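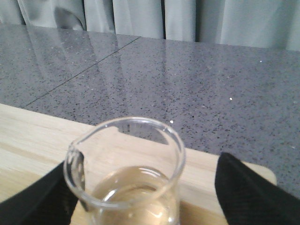 By the time the kettle had gone quiet, Grímur Dalsgaard had made up his mind to write the recipe down properly, the way his aunt never had. She had carried it in her head for most of her life, and when people asked for it she would say "oh, lemon and patience" and change the subject to their children. What she left him was the house on Skollar Road, a drawer of string, and one index card that said, in pencil, *cordial - 17, then 18 if they are small*, and not another word on either side.

Seventeen what? He had thought about it all through August. Lemons, surely, but for how big a pot? His cousin in Karnov was certain it meant spoonfuls of sugar, and had told him so over the phone in the voice she kept for people who had gone to live in cities and come back again. The man at the hardware store, who had been sweet on his aunt once upon a time and didn't mind who knew it, said he believed it was minutes. Grímur thanked them both and went on thinking it was lemons.

He had taught chemistry for a good long while, and he could not help going at it the way he would have gone at anything in the old lab. He bought a notebook. He wrote 9/11/24 at the top of the first page and underlined it twice, and under that he wrote "First attempt," and then he sat with his pen in the air for so long that the tea he had made himself went cold and had to be poured out and made again.
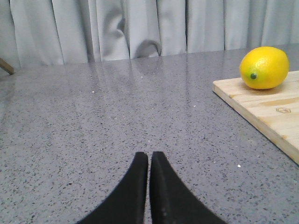 His aunt had been particular about her counter. You could put a hot dish on the stove or on the windowsill or, if you were desperate, on the floor, but you did not put it on the counter, and you wiped up after yourself before you sat down, company or no company. He found he still did it. He would wipe the whole length of the stone and then stand back a little to look for streaks, with the cloth over his shoulder, and he would feel her somewhere behind him, looking too.

She used to let him sit on the stool while she worked, when he was small enough that his feet hung down. She talked the entire time. She talked about the ferry, and the Caser boys and what they had done to the church gate, and the winter the snow came up to the sills and the mail was held up for weeks - and somewhere in the middle of all that talk the lemons would get cut and squeezed and the peel would go into the pot, and he never once saw how many. That was the trouble. He could have told you every word about the church gate.

There was a letter, too, that he had found in the back of the string drawer, from a Mrs. Sang who had boarded in the upstairs room long before he was born. It ran to four pages and was mostly about a coat. But near the end she had written that she still thought of the summer they made enough for the whole wedding, up to 108 bottles by the time they gave up and went to bed, and how their hands had stung for days afterward, and how they had laughed so hard on the back stairs that somebody's husband came out to see if one of them had fallen.

He read that part several times over. It gave him no help with the recipe at all, but he copied it into the notebook anyway, under "First attempt," in his best handwriting, and left a few lines empty after it in case he thought of something to add.

Then he rolled up his sleeves, told the kitchen at large that it was going to be lemons and that was the end of it, and reached for the knife.

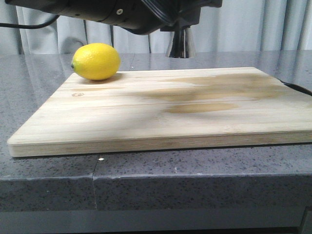
The Second Batch

It was too sour. He knew it from the smell, before he had even found a spoon, and he drank a small glass of it anyway, standing up, with his eyes watering. His cousin called while he was rinsing the glass.

"Well?" she said.

"It needs sugar."

"Seventeen spoonfuls," she said, and he could hear her settling into her chair.

He turned the card over, though he knew perfectly well there was nothing on the back, and asked her how big a spoon.

Recent stories

The Coat on the Landing
What the Ferry Brought
A Key for Mrs. Sang
183 Steps to the Lighthouse
Winter Mail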